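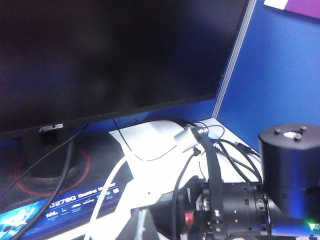
# Chapter 6: Learning from a site visit

Most people first meet a working robot on a visit. It might be a school trip, a trade day or an open day at a college. You walk in, somebody shows you a machine doing a job, and forty minutes later you walk out again. This chapter is about what to do with those forty minutes, and how to turn what you saw into a useful report.

We will follow one visit the whole way through. In September, a group of 22 second-year students went to the open day at Tilent, a small firm that builds and programs robot arms for packing and light assembly. Their host was Lies Schouten, who runs the test benches. The class teacher, Roy Staniforth, had asked each student to write down three things before leaving home: what they thought a robot arm was good at, what they thought it was bad at, and one question they wanted answered.

## 6.1 What the group was shown

The demonstration was in two parts. In the first, an arm picked up plastic caps from a tray and set them into a rack. In the second, Schouten moved the cap tray a few centimetres to one side and ran the same program again. The arm went to the old position and closed its fingers on nothing. She then showed how a camera fixed near the gripper could be used to find the tray first, so that the arm corrected its path before reaching down.

Several students wrote in their notes that the second run was a mistake. It was done on purpose. A plain program repeats stored positions, and it has no way of knowing that something has been moved. You will meet this idea again in Chapter 7, where it is called *open-loop* control.

A bench used for this kind of work often looks much like any other desk. There may be a monitor, a product box, a USB connector and several cables within a hand's width of the gripper. Cables matter more than visitors expect. A cable that is too short will stop a joint from turning fully, and a loose one can catch on the arm as it moves. When you sketch a bench, draw the cables in and note where each one goes, if you can follow it that far.

## 6.2 Asking better questions

Jordan Wragg had written "Is it fast?" as his question. Schouten's answer was that it depends on the job, and he came away with very little. Evie Birkett asked how long the cap rack took to fill and how long a person would need for the same rack. She was told 54 seconds for the arm and less than that for a practised person. The difference, Schouten added, is that the arm keeps the same pace all afternoon.

Birkett's question worked better for two reasons. It named a task, and it asked for something that could be measured. Try to do both with your own.

Some questions are better left to the end, such as what the equipment costs or how often it breaks down. Hosts will usually answer, but they may need to check a figure first.

## 6.3 Before you go

- Read the host's safety sheet and wear closed shoes.
- Find out whether photos are allowed.
- Take a pencil and unlined paper for sketches.
- Stay behind the floor line, even when the arm is still – a stopped arm may only be waiting for its next command.

### Activity 6A

Choose a machine at your school or at home that repeats a task, such as a dishwasher or a printer. Watch one full cycle and record each step with its time. Then decide which steps would fail if one item were out of place. Keep your notes, as you will need them in Section 6.4.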